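Gripper day, finally

OK quick one, I have a pot of coffee and maybe an hour before I have to be somewhere else. Notes from getting the arm back in shape after it started drifting, mostly so that I don't have to figure it all out again in December.

Background for anyone new: one arm, two-finger gripper, camera on the wrist, white table, a pile of kitchen stuff and play food. It picks things up and puts them in other things. I call the whole setup Millar, after the street I lived on when I bought the first half of it. The control software is a pile of scripts called Premavel and I'm not going to defend the name or the scripts.

So. The drift. For a couple of weeks it had been closing a little to one side of whatever it was after. Not a lot. Enough that one finger touched first and shoved the thing before the other finger got there. Bowls were fine, bowls forgive you. Anything round and small was hopeless. I blamed the camera calibration, redid the camera calibration, got a lovely number out of it, and it was exactly as bad as before.

Redid it again. Same. Went to bed annoyed.

What it was: the camera bracket. Two screws, and one of them was just sitting in its hole being decorative. So every calibration was correct for the five minutes after I did it and then the bracket sagged a hair and off we went. I could wiggle it with one finger. I'd been looking straight at that bracket for weeks.

Fix, in the order I should of done it:

Power off, arm parked low, so nothing drops if the brakes feel like being slow. Cables unclipped from the wrist first. Learned that one the hard way last year, you take the bracket off with the cable still strained and it springs at you.

Both screws out, cleaned the threads, drop of the medium threadlocker, back in by hand, then snug. The little driver. Do NOT use the big driver, the holes on that side are not deep and I've already stripped one set.

Then left it alone overnight. Hardest part.

While it was apart I did the fingers. The pads were shiny. If you can see your ceiling light in a finger pad it isn't gripping anything. Wiped them with alcohol, scuffed them lightly, and swapped the worse one for a new pad from the Prutholm bag (I bought 6, this is the third I've used, so that's my stock situation). Check that both fingers close on center. I use a strip of paper, close the gripper slowly, see which side tugs first. Crude. Works. There's a proper routine for it in the manual and I have done it once and got the same answer as the paper.

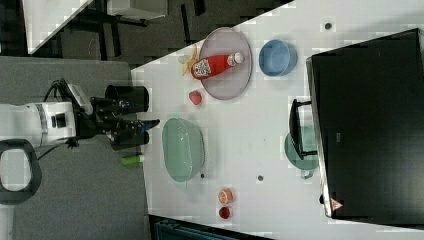 Then the cables, which is the bit I always skip and always pay for. They come up off the wrist in a loop and the loop has to be big enough for the last joint to go all the way round without pulling, but small enough that it doesn't swing into things. I'd had it too tight. Let out some slack, re-tied it, ran the wrist to both ends of its travel with my hand on the stop button watching the loop. Fine one way, a bit snug the other. Let out some more. Fine both ways. Put a bit of tape on the cable at the tie point so next time I know where it goes.

Next morning, recalibrate. Warm it up first. I run 80 slow cycles of nothing, just out and back, before I trust any number that comes off it. Maybe that's superstition. The first few moves after a cold night have always looked a touch stiff to me and I'd rather not bake that into a calibration. Then the board, the poses, the solve. Number came out a bit worse than the lovely one, which bothered me until I wiggled the bracket and it didn't wiggle.

Then objects. I keep a mixed bunch for this and I don't tidy them, I just put them out however. There's a ketchup bottle, which is my favorite test because it's heavy at one end and tall if it's standing and rolls if it isn't. Plastic fries. A strawberry-ish fruit thing that's small enough to embarrass any gripper. The green colander, good for checking depth, the camera has trouble with see-through stuff and if the arm gets the rim of that right it'll get most things right. Couple of little cups. A blue bowl for putting things in.

Speed stays down for the first round. I cap it at 200 mm a second until I've seen every object go up and come down once, then I let it go. Someone asked me by email why so slow and the answer is the monitor. It stands right there along one side of the table and I do not want to find out what a gripper does to a monitor at full speed. Yes I could move the monitor. The cable isn't long enough. Longer cable is on the list, has been on the list.

Results: cups, fine. Bowl, fine. Bottle, fine from the side, one fumble from the cap end where it's all slippery and there isn't much to hold. Fruit thing, first try, both fingers landing together, I made a noise. Colander took a couple of goes and then was ok. Fries are fries, they're a silly shape and I don't hold it against anybody.

Left it looping through lunch with me in the room. No shoving. Wiggled the bracket again after. Solid.

Things to do still:

Paint pen across both bracket screws, so I can see at a glance if one turns. Should have been there from day one.

Put the bracket wiggle at the TOP of the startup checklist, ahead of anything involving software.

Order pads. Three left.

Log grip count somewhere. The pad I pulled had done 3000 or so grips going by the script's counter, but the counter resets when I restart Premavel, so who knows. Needs to write to a file. Ten minutes of work, I've been putting it off since spring.

Move the stop button. It's currently where my coffee wants to be.

Also I still owe the Lý writeup, that's the second table, the one with the drawer. It has its own bracket. Going to go wiggle it now before I leave and if it moves I'm going to be late.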